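Robot Learning from Demonstration
Lecture 6 notes: Collecting data with hand-held grippers
Chandrasekhar Lobo
11 January 2019

12 shares | 3 comments

Last time we looked at teleoperation, where a person drives a robot arm through the task and the joint positions are logged. Today is the other common route. The person holds the gripper directly, does the task by hand, and a camera mounted on the tool records what the gripper sees. The arm comes in only at the end, when the trained policy is run.

6.1 Why take the arm away

Teleoperation data is clean, but it is slow to get. You need the arm, a safe space to put it in, and an operator who has had practice. In the Bramwell exercise (see the handout for Lecture 5) most groups spent more time resetting the arm than recording.

A hand-held gripper can go wherever a person can go. That matters for what the policy learns. If all the training data comes from one lab table, the policy learns that table. We want a lot of different floors, counters, lights and clutter, and it is hard to build those in a lab.

The cost is that we lose the joint readings. We have to work out where the gripper was from the video and the motion sensor, and that estimate can be wrong.

6.2 What is recorded

For each demonstration we want three streams on one clock:

- video from the tool camera
- the gripper pose, estimated afterward
- the jaw opening

The action at each step is the change in pose plus the new jaw opening. Write the change in pose in the gripper's own coordinates. If you write it in room coordinates, the policy has to know where the room's origin is, and at run time it will not.

Check the clock before anything else. In the Elholm set, the jaw signal lagged the video by a small fixed delay. The policy trained on it closed its jaws late on nearly every grasp. Shifting the signal and training again fixed most of it.

6.3 Choosing the task

For the course project we use sorting and disposal: pick up a small packaged item, carry it to a container, release it. It sounds easy, and it has most of the things that make grasping hard.

Wrappers are shiny, so their look changes with the viewing angle. They bend when squeezed. The printing on them is busy, and a policy can latch onto a logo when it should be using the shape. Release is also harder than it looks. Let go too early and the item lands on the rim.

The Rudside baseline used 500 demonstrations from 59 homes. A second run used 1,000 demonstrations from a single room. On items and rooms that neither had seen, the first run did better, with half the data. On the single room itself, the second run won, as you would expect. We will come back to this in Lecture 8 when we cover generalization.

6.4 Reading a tool-camera view

Before you train on a set, go through it by eye. Pick frames near the grasp and near the release and ask what the policy could use. The jaws should be in view. The held item should be in view. At release, so should the target.

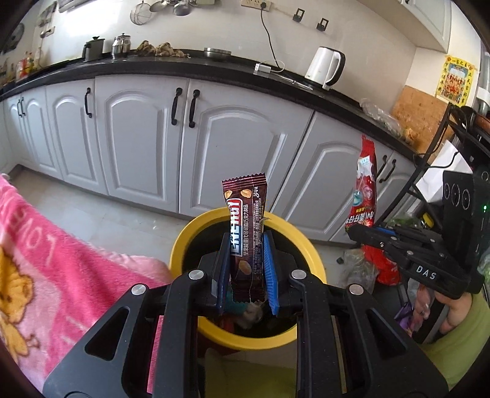
Figure 6.1. Tool-camera view in a kitchen, with a wrapped snack bar held upright over a round bin. A second gripper, at right, holds a red snack package.

Points to note for Figure 6.1:

The two blue pads grip the wrapper from both sides, and the bin's yellow rim stands out well against the dark inside. A policy has a clear cue for where the opening is.

The background is crowded. A pink blanket, a long row of cabinets and a full countertop are all in view, and none of them has anything to do with the release. We leave this in. Cropping it out takes away information the pose estimate needs, and a policy trained on tidy views tends to fail in untidy rooms.

The second gripper has to be dealt with. With two tools in use, each camera may see the other one. You can mask it, or you can train one policy on both views and predict both actions. Prusorico masks. We will do the joint version in the lab - it needs a shared coordinate system for the two tools, so read the calibration notes first.

6.5 For the lab

Each group records 600 short demonstrations by the July review. Change the room or the items often. Keep the failed attempts in a separate folder and label them with the step where they failed.

Problem 1. Show that an action written in gripper coordinates does not change when the room origin is moved.

Problem 2. The jaw signal is late by k frames. Describe how you would estimate k from the video alone.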